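3. How people use looping in short animations

3.1 What we wanted to find out

Short looping animations are made by millions of people on their phones, and yet we know surprisingly little about how these people decide where a loop should begin and end. Most of the writing on the topic comes from professional animators, who plan the loop before drawing anything. Casual makers work the other way around. They start from a clip they already have, open an editor, and drag two handles until the jump at the end bothers them less. We find this a wonderful thing to study, and in this section we report what we learned from watching it happen inside Grirnoton, the small loop editor we built for the purpose.

Grirnoton runs in a phone browser and does very little on purpose. It loads a clip, shows a strip of thumbnails, and gives the maker two handles, a speed slider and a button that plays the loop backward after it has played forward (many readers will know this as a bounce or boomerang). There are no stickers, no text and no filters. We left these out so that every action in the log would be about timing.

3.2 Makers and clips

We invited makers through Bistbridge, a community site where people trade short animations and comment on each other's work. In all, 1462 makers took part over the month of January. They could use their own clips or pick from a starter set of everyday footage, and a little over half of them used the starter set at least once. Together they saved 3805 finished loops. After removing duplicates and loops shorter than four frames, 3235 remained, and all results below are based on these.

Each saved loop came with its full editing log: every move of a handle, every change of speed and every replay. We did not record the sound, and we did not store any clip a maker chose to delete.
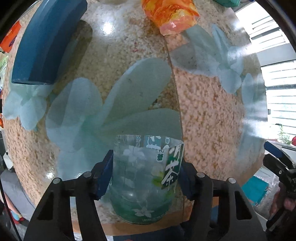 3.3 Measuring the seam

We call the point where the last frame meets the first one the seam. To say how rough a seam is, we needed a number that matches what people notice. Plain pixel difference works badly. A small shift of the whole picture gives a huge value, while a hand that vanishes from one corner gives a small one, and viewers complain far more about the hand. After a good deal of trial and error we settled on a score developed by Emiliano Navarrete for our earlier Kuo player, which compares the motion just before the seam with the motion just after it. If things were moving left and keep moving left at the same pace, the score is low, even when the positions do not match exactly.

The score agreed with human judgment better than we had dared to hope! Viewers on Bistbridge were shown pairs of loops made from the same clip and asked which one ran more smoothly. Their choice matched ours in most pairs, and the pairs where it failed were nearly all clips with flickering light, such as candles and old screens. We return to flicker in Section 5.

3.4 Three ways of working

When Olga Painemal went through the first batch of logs by hand, she noticed that makers fell into habits very early, often within their first two loops. The full data bear this out. The largest group, whom we call nudgers, place both handles quickly and then move only the end handle, a frame or two at a time, replaying after each move. Their logs look like a heartbeat. A second group, the sweepers, drag a handle slowly along the whole strip and stop wherever the thumbnail looks like the one at the other end. The smallest group turn on the bounce right away and then spend all their effort on speed.

Sweepers finish fastest, and we expected their loops to have the worst seams, given how tiny the thumbnails are. In fact their seams were only slightly rougher than those of the nudgers. The eye is remarkably good at matching two small pictures, and we think editors could lean on this skill much more than they do today. Larger thumbnails near the handles would be an easy first step - and one that costs almost nothing to build.

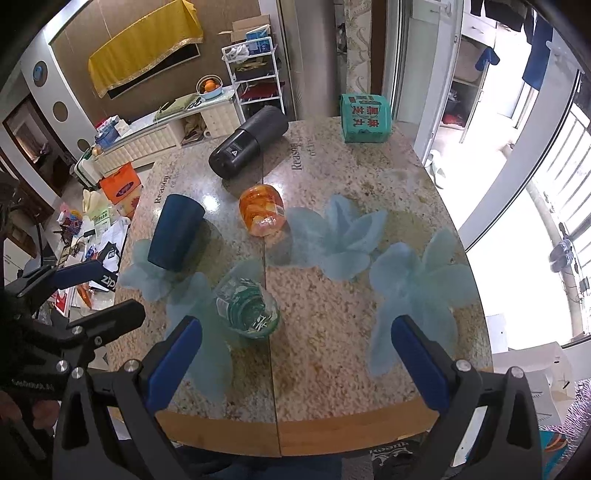
Figure 3. A tabletop with cups, one of them tipped on its side.

3.5 Help from the editor

In the second half of the study, half of the makers saw a new button that suggested an end point. The suggestion came from Brunevach, our search routine, which tries every end frame near the current handle and picks the one with the lowest seam score. We were careful to keep it a suggestion. The handle moved only if the maker tapped a second time, and a single undo put it back.

Makers took to the button with real delight, though they used it in a way we had not planned for. Many accepted the suggested point, replayed the loop once, and then moved the end handle away again by a few frames. At first we read this as a failure of the search. The comments told a different story. Several makers wrote that a perfect seam made the loop feel "too smooth" or "like it had no beginning," and that they wanted a tiny hitch to give it a beat. This was most common in funny loops and hardly ever seen in calm ones such as rain or traffic.

This finding changed how we think about the whole task. The seam score measures smoothness, and smoothness is what most makers want for most clips, but rhythm matters too, and our score says nothing about it. The current version of Grirnoton therefore offers a short row of possible end points, ordered from smooth to rough, each playing in its own small window. Early reactions have been warm, and Section 4 describes how we tested the row against the single button.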